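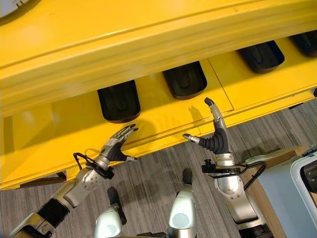 Both hands at the yellow station, open day demonstration

Minutes of the follow-up meeting on the Vulach open day, held 12 Jul 2021 in the upstairs room at Cabrera

Present: Rehema Lema (chair), Peninah Kioko, Gitau Khaemba, Slavica Grgić, Adhiambo Kashindye (minutes)

1. Welcome
Rehema thanked everyone for coming back so soon after such a long day, and said how much she had enjoyed seeing families and old colleagues wandering in together (and staying far longer than they had planned!). The minutes of the June meeting were read and accepted, with the spelling of Illey put right in item 3.

2. How the day went
Peninah had the sign-in sheets with her. We welcomed about 1060 visitors over the day, which is more than any of us had dared to hope for, and the parking lot at Illey filled up well before lunch. The two-armed robot was shown 9 times. Gitau felt the talks before each showing ran a little long, and Slavica, who gave most of them, cheerfully agreed and offered to trim hers.

3. The demonstration itself
There was a good, rambling discussion of this one. Visitors loved the fingers, and many asked whether they could shake hands with the robot. Gitau reminded us that the answer stays no while the arms are powered, however nicely people ask. Slavica would like the part handling to get more room in the program next time, as the crowd goes quiet and leans in when the fingers come down onto the metal panels in the bin.

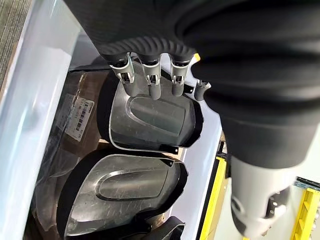
Rehema Lema wondered whether people at the back had been able to follow any of it, and said that her own neighbors had gone home thinking the whole show was a film. She would like a large screen and one person walking the line with a microphone. Everyone liked this, and Peninah will ask Tella what it would cost to rent a screen for the day.

4. School groups
We had letters from 4 schools asking to come on their own. It was agreed to offer mornings only, with 2 of us present each time. Adhiambo will write back, and will send the floor rules along with the letter so that teachers can go over them on the bus.

5. Other matters
Gitau still has a box of lost mittens, a lunch bag and one very good umbrella in his office. Please come and look. Peninah asked that the coffee be ordered earlier next year, and in larger pots.

Next meeting to be set by email once Tella has replied.

Minutes taken by Adhiambo Kashindye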